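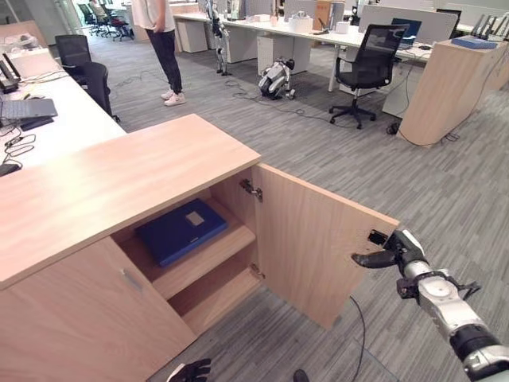 When will the Cemorcombe records office reopen to the public?

The reading room reopens on the first Monday in March, with shorter hours for the first month.

The Cemorcombe Records Office confirmed the date this week after completing the transfer of its property and parish holdings from the former Drumero Street building. The service has been closed to visitors since the autumn, and requests for copies have been handled by mail during that period.

The new reading room occupies the ground floor of Catterall House, next to the public library. It has 18 reader seats, compared with 11 at the old address, and a separate table for large maps. Visitors will use the library entrance and sign in at the shared desk. Existing reader cards remain valid until their printed expiration date.

During March the room will be open from 10 a.m. to 3 p.m., Monday through Thursday. The office expects to return to its usual hours, including one evening a week, in April. Readers who need original documents are asked to order them two working days ahead. Microfilm and printed indexes may be used without an order.

The move covered 806 boxes of loose papers and 410 bound volumes, among them the town's tax rolls, school registers and the surviving ledgers of the Molholm mill. Each item was checked against the old shelf list before it was given a new location. The office said that 39 boxes had been found to carry a wrong or duplicate number, and that their contents have now been listed again under the correct headings.

Reference numbers quoted in earlier research will continue to work. A conversion list will be kept at the desk, and staff will look up old numbers for anyone who writes in. Researchers who are preparing work for publication are advised to quote the old and new numbers together until the end of the year.

Some material will not be available at once. The Molholm ledgers are to remain with the conservation service until the summer, as several of the bindings need repair. Building plans submitted to the town before the present zoning code was adopted are still being flattened and placed in new folders - these will be released in stages, beginning with the streets north of the river.

Copying charges are unchanged. Readers may take their own photographs for private study at no cost, provided that flash is turned off and a form is signed on the first visit. Pens, food and drinks are not allowed in the room, and coats and large bags must be left in the lockers by the entrance.

Mail requests received before the reopening will be answered in the order in which they arrived. The office is currently replying in about three weeks and asks that applicants not send a second request for the same record.

The Drumero Street building has been returned to the town and is no longer staffed. Records should not be delivered there. Residents and local groups wishing to donate papers should contact the office in writing, with a short list of what is offered, and wait for a reply before bringing anything to Catterall House.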